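Section 4: Opening the Tower and Laying Out the Parts

You have read Section 3, or you have skipped it and are hoping for the best. Either way the computer should now be unplugged, the monitor cable should be off, and the coffee should be on some other table.

This section covers the desktop tower used in the Nollum bench course. It uses the gray parts board that comes in the Virkelix kit. If you have the older Tak kit, you have a muffin tin, and it works fine as long as you label the cups.

4.1 Before you start

Hold the power button in for a few seconds with the cord out. Then touch bare metal on the case. People who have done this 400 times still do it, and the ones who quit doing it buy more memory than the rest of us.

CAUTION: Do not open the power supply. There is nothing in it for you.

4.2 Laying the case down

1. Clear a space on the bench big enough for the tower on its side, plus the parts board to the left of it.

2. Lay the tower down with the removable side panel facing up. If you take the panel off and find yourself looking at the blank back of a metal tray, turn the computer over and tell no one.

3. Release the panel and lift it away. Lean it somewhere you will not kick it.

4. Find the power supply, the motherboard and the drive cage before you touch anything. The power supply is the big metal box with the regulatory label on it.

4.3 Taking out the parts

5. Unplug the data and power cables from the hard drive at the drive end. Pull on the plug. The cable is only along for the ride.

6. Slide the drive out in its caddy and stand it in the parts board. Leave the caddy on.

7. Open the retention clip for the expansion card, lift the card straight up by its edges, and stand it in the board as well.

8. With the cooler already off (Section 3, step 11, the one with the thermal paste all over the page), raise the lever on the CPU socket, open the frame, and lift the processor straight out. Set it flat in the square recess.

NOTE: Memory modules go in the two narrow slot holders. They only look too small.

Board, bench and open case: 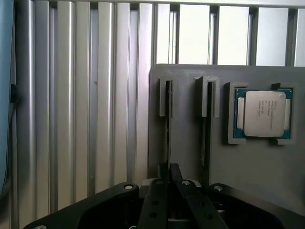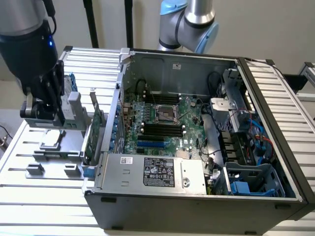
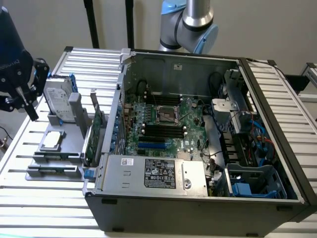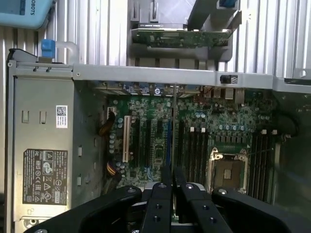

Page last changed: 19/04/2023 (A. Huerta)

4.4 Putting the card back

The card gives more trouble than everything else in this section put together, so it goes back first, while you are still in a good mood.

9. Hold the card upright over its slot with the metal bracket toward the rear of the case.

10. Get the foot of the bracket into its gap before you push. If the foot is sitting on top of the metal, the card will go in at one end and rise at the other like a seesaw, and pushing harder makes a noise you will remember.

11. Press evenly along the top edge until the card is level.

12. Close the retention clip. If it won't close, go back to step 10. It was step 10.

4.5 Putting the processor back

13. Check that the socket is clear. Crumbs have been found. Please see 4.1 regarding other tables.

14. Match the marked corner of the processor to the marked corner of the socket and lower it in flat. It needs no pressure at all. If it rocks, lift it out and look again.

15. Close the frame and bring the lever down. The lever is stiff and will feel wrong. It is supposed to feel wrong.

CAUTION: Never touch the contacts in the socket. They bend if you look at them with intent, and a bent one is a new motherboard.

4.6 Spares and complaints

Replacement parts boards are order number 2482. The drive caddy is 294 and is sold separately, an arrangement we have also complained about. Kulitz stocks both but closes for inventory every October, so plan your breakages accordingly.

Corrections to this section go to Araceli Huerta, room 439. She wrote step 10 after a long afternoon and would rather not discuss it.

Continue to Section 5, Cables, Which Were Neater Before You Got Here.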